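マンション共用キッチンの「私物コップ問題」について語るスレ

1 : 湯呑み三代目
シェアハウス歴9年、そろそろ悟りを開いてもいい頃なのに、いまだにコップのことで腹を立てています。
共用棚に私物を置くのは禁止、というのが入居時の説明でした。で、いま棚の半分は私物です。残り半分は、持ち主が退去して「共用になったらしい」元私物です。
皆さんのところはどう運用していますか。

2 : 欠けた小皿
うちは名前シール制。ただしシールは食洗機で剥がれるので、月末には全員平等になります。

3 : 北向き六畳
うちは棚を段で分けてる。上段が個人、下段が共用。背の低い人から苦情が来て、左右で分け直した。次は左利きから苦情が来ると思う。

4 : 湯呑み三代目
>>2
シール制はうちも先月やりました。火曜の夜に全員で貼って、木曜には半分なくなっていました。
それで次は「見た目で覚える」方式に移行したんです。柄の派手なものを各自ひとつだけ持ち込み、無地は全部共用とみなす。説明すれば一行で済む規則です。
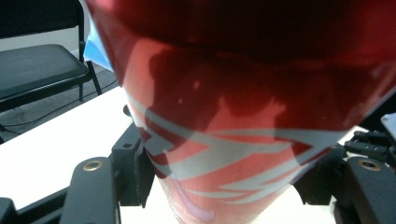 ところが「無地とは何か」で一時間半もめました。縁に細い線が一本入ったマグは無地か。底にだけロゴがあるのはどうか。裏返して置けば柄物だという主張まで出て、その日は解散です。

5 : 欠けた小皿
底のロゴは無地でしょう。飲むときに見えるのは向かいの人だけだし。

6 : 北向き六畳
>>5
向かいの人に見えるなら柄だろ。柄は他人に見せるためにある。

7 : 欠けた小皿
哲学の話になってきたので、お茶を淹れてきます。

8 : 元・管理会社
業界にいた者です。揉めている家はだいたいコップの数が多すぎます。人数分プラス来客用ふたつまで減らすと、誰のものかより「いま空いているか」のほうが大事になり、勝手に洗うようになります。
規則を増やすより物を捨てるほうが早いです。

9 : 北向き六畳
>>8
反対。それをやった家にいたけど、朝七時にコップ待ちの列ができた。洗うのは毎回列の先頭。つまり早起きした人が損をする。
結局みんな自室に隠し持つようになって、棚だけはきれいになった。

10 : 元・管理会社
>>9
棚がきれいなら、管理する側としては成功です。

11 : 北向き六畳
そういうところだぞ。

12 : 深夜の麦茶
横から失礼。540円の安いグラスを人数分そろえて、割れたら次も同じものを買う、で落ち着きました。全部同じなら愛着も湧かないし、盗られたとも思わない。
難点は、飲みかけがどれか分からなくなること。先週は誰かの青汁を飲みました。

13 : 湯呑み三代目
>>12
参考になります。ただ、うちには祖父の代からの湯呑みを持ち込んでいる者がおりまして、統一案には強く反対しています。
私です。

14 : 欠けた小皿
戻りました。湯呑みは自室に置いたらどうですか。

15 : 湯呑み三代目
自室は乾燥するので。

16 : 深夜の麦茶
湯呑みに湿度いる?

17 : 北向き六畳
>>13
まず1が規則を守るところからだな。棚に私物は禁止って自分で書いてるし。

18 : 湯呑み三代目
今夜、棚の前で住人会議があります。湯呑みの件は議題に入れていません。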